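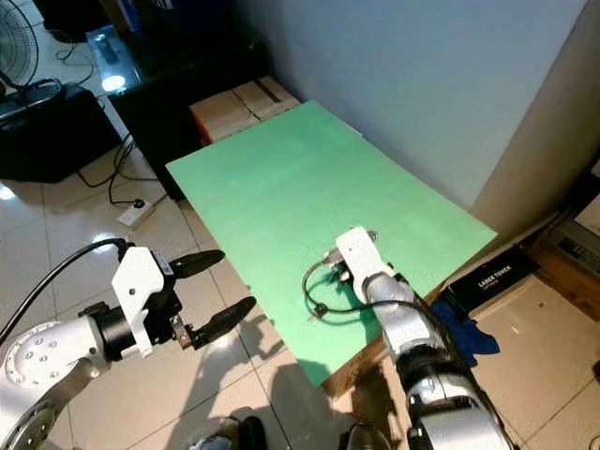 A robot arm with its white gripper housing on a green board.

Gestmont opens orders for the Oten 5 estate

Vullelholm, 29/05/2022 -- Gestmont is pleased to announce that the order books for the new Oten 5 are open from today. The five-door estate takes the place of the Oten Touring, which has been in our range for many years and which many families still drive.

The new car is longer than the old one, and most of the extra length has gone to the back. With the rear seats up, the boot holds 594 litres. The rear seats fold from a handle beside the tailgate, so the driver does not need to walk around the car and open the doors. The loading edge is also lower, as owners of the Touring asked us many times for this.

Buyers can choose between a petrol engine and a plug-in hybrid. The hybrid gives 200 horsepower and drives the front wheels through an automatic gearbox. The petrol car comes with a manual gearbox as standard, and the automatic can be ordered at extra cost. Both versions can pull a trailer, and the tow bar folds away under the bumper when it is not in use.

"We wanted a car that is quiet on the motorway and easy in a small street," said Puspita Ginting, head of product at Gestmont. "The steering was the part on which we worked longest. The first test cars felt too light, and our drivers told us so very clearly."

The suspension was developed together with Moser, who also supplied the dampers for the Touring. Moser has made a softer setting for the Oten 5, and a firmer one is offered with the Sport pack -- this pack also brings larger wheels and front seats with more side support.

Inside, the heating and the radio volume keep their own knobs. The central screen is used for the map, the telephone and the car settings. Heated front seats are standard in all versions.

The first 500 customers will receive a set of winter wheels without extra charge. "Deliveries start in November, so the wheels will be needed at once," said Kamarul Halim, sales director.

Test drives can be booked at all Gestmont dealers. Prices and the full list of equipment are available there on request.

Press contact: Intan Latuheru, Gestmont press office, Vullelholm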